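Section 3: Placing and Leveling Your Table

Read this section all the way through before you open the hardware bag. It covers the Skindirent work table by Cloltska, all finishes. If you have the wall-hung version, use the separate leaflet.

Before you start

The table needs a flat, dry floor. Concrete, tile and wood are all fine. On thick carpet the feet will sink over the first few weeks and you will have to level the table again.

You will need:
Spirit level, the longer the better
11 mm open wrench
Soft blanket or flattened carton
A second person

CAUTION: Do not drag the table. The feet are threaded into the legs and a sideways load can bend the thread. Lift with one person at each end.

1. Choose the spot. Leave enough room to walk along every side you plan to work from. Keep the table away from radiators and out of direct sun.

2. Lay the blanket on the floor and turn the table upside down on it. Check that each leg bolt is tight. Screw all the leveling feet fully in, then back each one out 2 turns. This gives you room to adjust both ways.

3. Turn the table upright and set it down with all its legs on the floor at once.
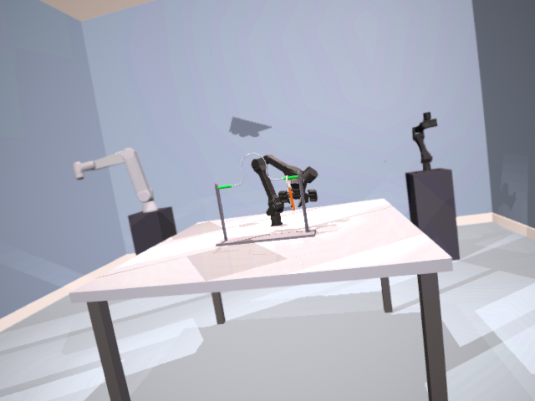
4. Press down on each corner in turn. If the table rocks, find the leg that lifts and unscrew its foot until it touches the floor. Do not try to fix a rock by tightening the leg bolts.

5. Place the level along one long edge and adjust the feet at the lower end. Repeat along a short edge, then from corner to corner. Go back to the first edge and check it again — a change at one corner always moves the others a little.

6. Hold each foot still and tighten its lock nut up against the leg. Hand tight plus a quarter turn is enough.

NOTE: The table does not have to stand square to the walls. Setting it at an angle can make it easier to reach from the sides.

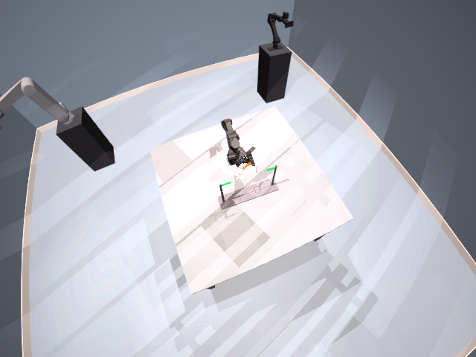
Figure 3-2. Table set at an angle, open floor around it.

Loading the top

The rated load is 200 lb, spread over the whole top. Put heavy items in place before the final leveling check, and check once more the next day. Clamps may be used at the edges with a pad under each jaw.

WARNING: Never stand or sit on the table.

Care of the surface

Wipe the top with a damp cloth and dry it right away. For marks that stay, use El Ouafi surface cleaner or plain dish soap. Do not use scouring powder, acetone or anything with bleach in it. Lift long or heavy pieces off the top; sliding them leaves scratches that cannot be polished out.

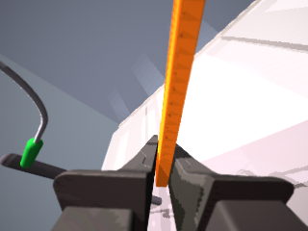 Figure 3-3. Long bar, close view.

Spare feet and lock nuts are sold in sets through Zultbridge. Quote the code on the label under the top.

Section revised 2/28/21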